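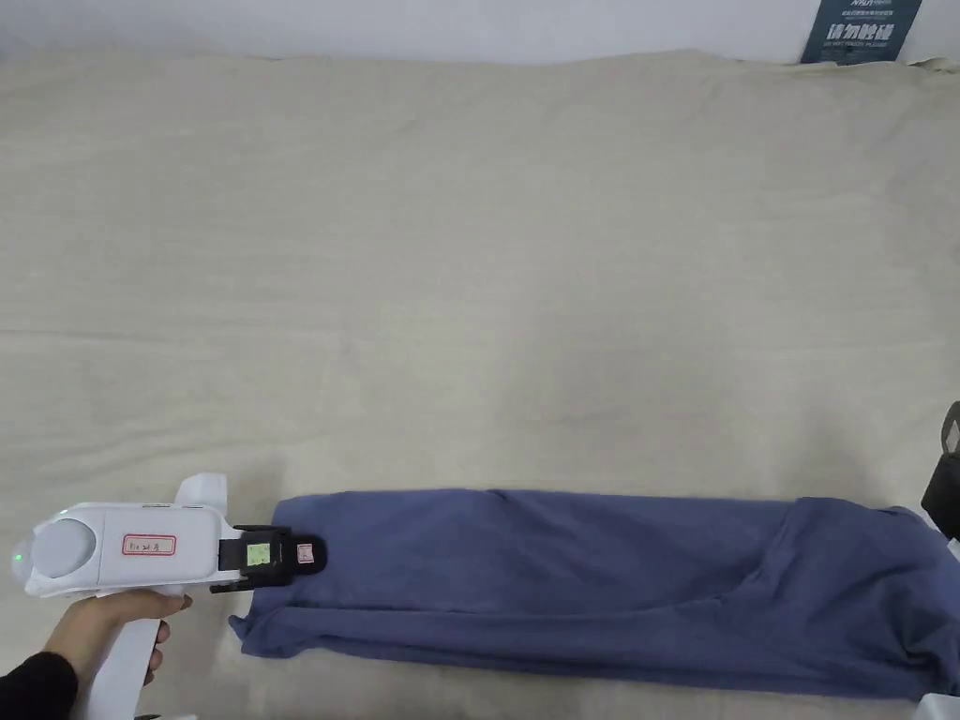

I've wanted to get to the Cladum open day for years, and on 5 May 2026 I finally made it to Grundham with a notebook, a flask and far too many questions about vagueness. Cladum is a small logic and philosophy centre above a row of shops, ten minutes on foot from the station (uphill, wear proper shoes). It opens its library and seminar rooms to the public for one day each spring.

The morning talk was by Felista Ogola, on what happens when a statement is neither plainly true nor plainly false. I'd read bits of this before and got lost in the symbols, but she started with a heap of 1,000 lentils and took them away a spoonful at a time, asking us to put our hands up when it stopped being a heap. The hands went up all over the place! Two men behind me were still arguing over it at lunch. From there she moved on to logics with three values, then to ones with a whole range between nought and one, and for the first time I could see why anyone would want the second kind when they already had the first. She was very fair to the other side too, and gave a good ten minutes to people who think every heap has an exact cut-off and we just can't know where it is.

After that I went to the library, which is called the Simiyu Room and holds 2,796 books and pamphlets, all catalogued by hand on cards. You may take down anything you like. I sat with an old primer on the square of opposition, all contraries and subcontraries, with somebody's pencilled objections running up the margins, and lost most of an hour.
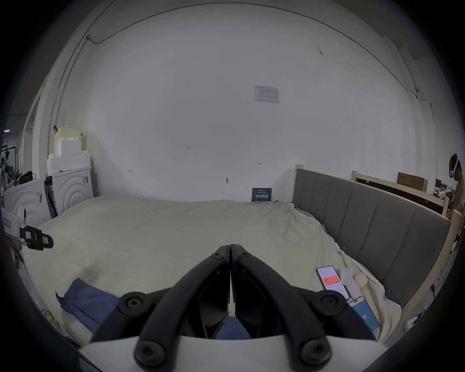
The bed, with its off-white sheet and grey padded headboard.

Lunch was soup and bread, £4, and the queue was long but good company.

In the afternoon Brunello Rinaldi ran a session on Fulix, a card game he made for teaching students how to argue. There are 80 cards. Each one has a claim on it, and you score by finding the strongest reply to your own claim, so you spend the whole game working against yourself. I lost badly to a sixth-former and enjoyed every minute. He's been changing the rules since March and wanted our complaints in writing, so I gave him a page and a half.

The reading groups take up to 30 people and meet on weekday evenings. I've put my name down for the one on paradoxes. Bring cash for the bookstall, as they don't take cards, and leave room in your bag. I came home with four books and had to carry the flask.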